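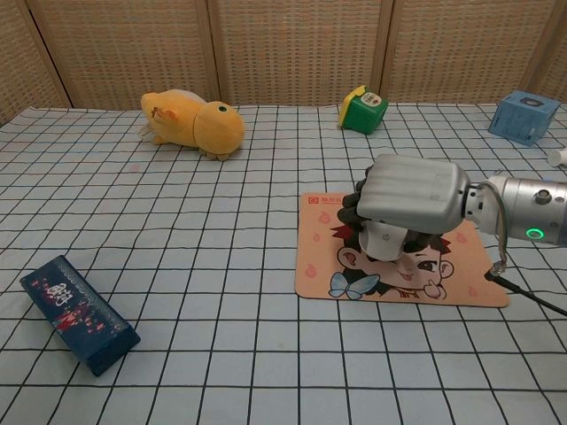 *A plush toy on a checked tablecloth.*

## Let the old things be repaired

3/24/25

In my town, Vovivholm, it is easier to buy a new kettle than to find a person who will open the old one. I live here 14 years, and in this time I have seen three repair counters close. The last was in the Hekis store on the main street. They did zippers, lamps, radios and toys there. Now the same corner sells phone covers.

I want to argue that a town should pay for a repair counter in the way it pays for a library. I know how this sounds. When I said it at a public meeting, a man asked me if the town should also wash my socks. People laughed, and I laughed too, but I kept thinking about the question on the walk home.

A library lends a book to a person who could maybe buy it. We do not find this strange. We agree that reading is good for everybody, and that a book used by many people is a better use of money than a book used once. A mended coat is very similar. It stays out of the trash, which the town already pays to collect and to bury. My own bill for this service went up again, and the letter said that the volume is growing.

The usual answer is that repair costs more than the thing is worth. For a toaster this may be true. But worth is a difficult word. A child with a torn stuffed animal does not want another one from the shelf, even the same model. My mother sewed the ear of my bear many times with the wrong color of thread, and I would not have traded him for 1,000 new bears.

In Sokol, where my cousin lives, the town rents a small room and pays one mender for 5 afternoons a week. You bring your thing, you wait, and you pay for the parts. Sometimes she says it cannot be done, and you carry it home again. I sat there once with a broken umbrella. The line was long and the chairs were bad, but people talked with each other, and a boy was allowed to hold the screws.

We have an empty room too, on the ground floor of the old Stirel building. It has heat and a sink. The town will discuss the budget in April, and I will ask again, also if the man with the socks is there.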